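Print this page | E-mail this thread to a friend

Thinning hair after a move, is it the water??

marlowe_b

Hi all, long time reader, I think this is my third post ever. We moved in August and ever since then my hair has been coming out in what feels like handfuls. I have fine, kind of wavy hair down past my shoulders and it has never been what you'd call thick, but now my ponytail is a sad little thing and the shower drain is a horror show. New house is on well water and it is HARD. The kettle gets crusty in a week. My old place was city water and I never thought about it once.

So my question is, has anybody had this and did a softener fix it? We got a quote for a Carkex whole house unit and it came in at $2,951 installed, and my husband made a noise like a stepped-on dog toy. I don't want to spend that if it's stress or age or my shampoo. I'm 41 if that matters.

tinroof

Yes to the hard water! Same thing happened to me when we moved out to the county. Hair felt like straw, wouldn't lather, broke off everywhere. We put in a softener (not a Carkex, ours came from a local guy) and within a couple of months it was so much better. I'd do it again tomorrow. Your dishwasher will thank you too.

PegInTheValley

I'm going to disagree a little with tinroof, sorry! Breaking off and falling out are two different things. Take a look at the hairs you're losing. If they're full length with a tiny white bulb on one end, that's shedding from the root and I don't think your water is doing it. If they're short snapped pieces, then sure, minerals and dryness could be part of it. I spent a whole winter blaming my pipes and it was my iron. My ferritin was in the basement. Please get bloodwork before you buy anything with a salt tank.

marlowe_b

Ok I went and looked at what was in the sink and they're mostly long. Like full length long. I do see the little bulb on some of them. Hmm. I was so sure it was the water.

tinroof

Well I'm only telling you what happened to me. And she said herself the kettle is crusty, so there's minerals in there no matter what her iron is doing.

PegInTheValley

No argument on the kettle, lol. I just hate to see somebody drop almost three grand on a guess.

Hema Iyengar

I cut hair for a living so I'll chime in. I agree with Peg about the bulbs. A move is a big stress on the body and the shedding often shows up a couple of months later, which would be right where you are. It usually settles down by itself but talk to your doctor, especially if you see patches or your scalp itches or burns.

The other thing I ask every client who sits down and says this is how they brush. You would not believe how many people start at the crown and rip straight down to the ends. Start at the bottom! Do the last few inches, then move up a little, then a little more, and hold the hair above the knot with your other hand so it isn't yanking on your scalp. With fine wavy hair I'd leave it alone when it's soaking wet, or use a wide tooth comb with conditioner in it.
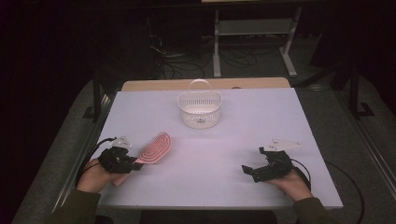
And clean your brush, please. Pull the old hair out every few days, then swish it in warm water with a drop of shampoo and let it dry bristles down on a towel. If it has a wooden or padded base don't let it sit and soak, just dip the bristles. All that lint and old hairspray goes right back on your head otherwise, and then people think their shampoo quit working.

For the hard water part, get a chelating shampoo and use it every other week or so, not more, they can be drying. Follow it with something rich. That'll run you a lot less than a softener and you'll know pretty fast if the buildup was bothering you.

marlowe_b

Oh no. I am a top-down ripper. I have been since I was a kid and my mom did it to me the same way before school. Thank you Hema, this is so helpful! Do you have one of those shampoos you like?

Hema Iyengar

I use the Ostitz one at work and I like it fine, but any of them labeled chelating will do about the same job. "Clarifying" is a different thing, so read the bottle. Rinse well, longer than you think you need to.

dutch_oven_dan

Guy with a ponytail here. My wife swore by one of those shower head filters from Huvel so I got one. Couldn't tell any difference at all in my hair, and the cartridges add up. They do take the chlorine smell out but if you're on a well you probably don't have chlorine to begin with. Skip it, is my vote.

On the softener, get more than one quote. We had one company tell us $3,000 and another one do basically the same install for $2,326, and the cheaper guys were nicer and wiped their feet. Also test your water first! The county did ours.

lulu_two_dogs

I like my shower filter, so there. Different brand but my skin is way less itchy and my color lasts longer. I don't care if it's in my head, it's in the shower and it stays.

dutch_oven_dan

Fair enough lulu. Whatever works. I'm just cheap, I drive a Saab with no working radio.

PegInTheValley

Dan a Saab is not cheap to keep on the road, who are you kidding

dutch_oven_dan

Don't tell my wife.

nightshift_carol

Late twenties here and I had the same shedding after I switched to nights. Mine took a good while to stop and I about lost my mind over it. What helped me was quitting the tight bun. I was pulling it up in the same spot every shift with a regular elastic and the hairs at my temples got so short and wispy. Now I do a low loose braid with one of those silky scrunchies. Also eat breakfast, whatever time your breakfast is.

And I know somebody is going to say biotin. I took it and all I got was pimples on my chin. Tell your doctor if you're on it too, mine said it can mess with some lab results.

tinroof

I was going to say biotin lol. My nails loved it.

marlowe_b

Update for anyone following along! I called and got in with my doctor for bloodwork next week, and the county is going to test the well too. The softener is on hold for now (husband is thrilled, he has already mentally spent it on a mower). I got the chelating shampoo and used it last night and wow, my hair felt squeaky in a way it hasn't since we moved. Still shedding, so Peg is probably right about the root thing. Tinroof may still be right about the rest of it.

Brushing from the bottom up takes forever, by the way. I keep forgetting and starting at the top and then hearing Hema in my head.

PegInTheValley

Ask them for ferritin by name. Mine didn't run it the first time, they only did the basic count and told me I was fine.

marlowe_b

Writing that down, thanks Peg. Will post when I get the numbers.

Last updated: October 23, 2024

We use cookies to keep you signed in and to remember your settings. By continuing to use this site you agree to our cookie policy.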